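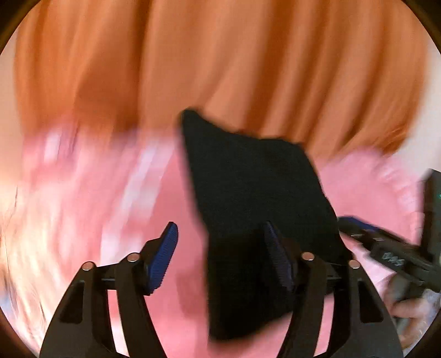 According to one tester's reply on the Mandden board, the save format changed twice between the pre-alpha and the current build, and any tool that reads both has to guess which one it was given. The reply is correct. The loader in this repository does guess, and the rules it uses are listed under Save versions.

Zidville save and replay tools

Status: usable, incomplete
Last full check against the game: Wed 23 March
Game build checked: public demo, desktop version

What is in the repository

A reader and writer for Zidville save files, a replay decoder, and a small set of saves and replays to test them with. Zidville is a single-player survival game with a fixed map, four districts and a day timer. Replays are written by the game itself when the option is turned on in the settings menu. They hold inputs and a random seed, with no video and no sound.

The tools do not change the game, patch its memory or talk to any server. They read files from disk and write files to disk.

Layout

bin/ - command line programs
lib/ - parser, writer, checksum code
maps/ - district outlines and item tables, as text
saves/ - sample saves
replays/ - sample replays
notes/ - format notes, one file per block type
tests/ - test scripts

The folder old/ was removed after the October cleanup. If a script of yours still points there, change the path to saves/ and drop the suffix.

Sample data

The saves folder holds 73 files. Of these, 29 come from the pre-alpha and the rest from the demo. The replays folder holds 50 files, all from the demo, as the pre-alpha had no replay option.

Saves were made on purpose to cover particular states: full inventory, empty inventory, each district at night, a quest in every stage, and the moment before and after the bridge falls in Proltton. They are not a fair sample of how people play. Do not use them to work out average play time, common routes or item popularity. The replays are closer to normal play but lean heavily toward the first two districts, and none of them reaches the ending.

Each file has a line in index.txt in the same folder. The fields are separated by tabs:

file name
build tag
district
in-game day
player level
notes

The notes field is free text and may be blank. Level is missing for pre-alpha saves, where it was not stored. A missing level is written as a single hyphen, not as zero.

Requirements

A C compiler and make. The test scripts also need a POSIX shell. There are no other dependencies. The checksum code is included in lib/ and is plain CRC-32 with a different starting value, which is given in notes/header.txt.

Building

make
make test
make install PREFIX=/your/path

If make test stops at the replay step, check that the replays folder was fetched. Some download tools skip it due to its size. The build does not need it but the tests do.

Usage

Print the contents of a save:

zvdump mysave.zsv

Print one block only:

zvdump -b INVT mysave.zsv

Write a save back from an edited dump:

zvpack mysave.txt out.zsv

List the inputs in a replay, one per line:

zvreplay run.zrp

Compare two saves and print the blocks that differ:

zvdiff a.zsv b.zsv

All programs return 0 on success, 1 on a bad argument and 2 on a damaged file. zvdiff returns 3 when the files are readable and differ. Errors go to standard error. Nothing is written to the output path if an error is found, so a failed run will not leave half a save behind.

Keep a copy of any save before packing over it. The game makes one backup of its own and replaces it at the next autosave.

Save versions

There are three known layouts. The version number in the header was not raised for the second one, so the number alone is not enough.

Layout A: pre-alpha. Header version 1. The block table is at the end of the file. Strings are stored with a one-byte length.

Layout B: late pre-alpha. Header version 1. The block table is directly after the header. Strings are stored as in layout A.

Layout C: demo. Header version 2. The block table is directly after the header. Strings have a two-byte length, low byte first.

The loader looks at the version first. If it is 2, the file is treated as layout C. If it is 1, the loader reads four bytes after the header and checks them against the list of known block names. A match means layout B. No match means layout A. In theory a layout A file could hold data at that spot that happens to spell a block name. No file in the sample set does this. The option -l A, -l B or -l C turns off the guess.

Block types

HEAD - version, build tag, checksum
PLYR - position, health, hunger, level (layout C only)
INVT - carried items and their condition
STSH - items in the player's shelter
QUST - quest stages and flags
WRLD - day, weather, opened doors, fallen bridge
NPCS - position and mood of named characters
MISC - not understood

The MISC block is copied byte for byte by zvpack. It has the same length in all demo saves. Part of it changes each time the game is saved, even if the player has not moved, which suggests a counter or a time value. Help with this block is welcome.

Item condition is a whole number. New items start at 800 and the game removes them when the value drops to 0. Values above the starting value load without an error but are cut back to it at the next rest. Clothing uses the same scale, with one difference: torn clothing is kept at 1 until it is repaired or dropped.

Replay format

A replay is a short header followed by a list of input records. Each record has a frame number, a button mask and two stick values. Records are only written when something changes, so a player standing still adds nothing to the file.

The seed in the header sets weather and loot. It does not set the paths taken by animals, which use a separate generator started from the system clock. For this reason a replay may drift from the original run if an animal is met on the way. The drift is most common in Morelli, the forest district. Replays made fully indoors have played back without drift on every machine tried so far.

Pausing the game writes a record with every button released. On playback the pause itself is skipped. zvreplay marks such records with a P in the first column.

Known problems

Saves made with the controller layout screen open have an extra byte after PLYR. zvdump reports this as a damaged file. Use -s to skip the byte.

Names with accented letters are shown as raw bytes in layouts A and B. The text encoding for those builds is not known. Layout C uses UTF-8.

zvdiff compares blocks in table order. If two saves hold the same blocks in a different order, all of them are listed as different. Running both files through zvdump and zvpack first puts the tables in the same order - this also rewrites the checksum.

zvreplay reads the whole file into memory. This is not a problem for the sample replays but could be for very long ones.

Cloud saves are wrapped in an outer container that these tools do not read. Turn off cloud sync, save once, and use the local file.

Adding files

New saves are useful if they show something the index does not list. Before sending one, open it with zvdump and check the PLYR block for the profile name. The game stores the name used on the platform account, and it stays in the file. Replace it with the word PLAYER and pack the save again. Replays store the same name in the header, and zvreplay -n clears it.

Send one save per change, with the index line already written. Saves made with trainers or edited by hand are accepted if the notes field says so. Please do not send saves from builds that are not public.

Format notes

The files in notes/ were written by comparing saves made a few seconds apart. Each statement is marked with one of three tags: sure, likely or guess. A statement is marked sure only if a value was changed in a file and the change then showed up in the game. Most of QUST is marked likely. Most of NPCS is marked guess, including the mood values, where the order of the fields may be wrong for characters met in Proltton.

License

Code in bin/, lib/ and tests/ may be used, changed and shared freely, with no warranty of any kind. The same goes for notes/. The item names in maps/ are taken from the game and belong to its owners. Sample saves and replays are provided for testing.

Changes since the last tag

zvpack now refuses to write a file with two blocks of the same type
-l option added to zvdump and zvdiff
index.txt uses tabs everywhere
fixed wrong day shown for layout B saves made past midnight
notes/wrld.txt: door flags for Mandden harbor added, tagged likely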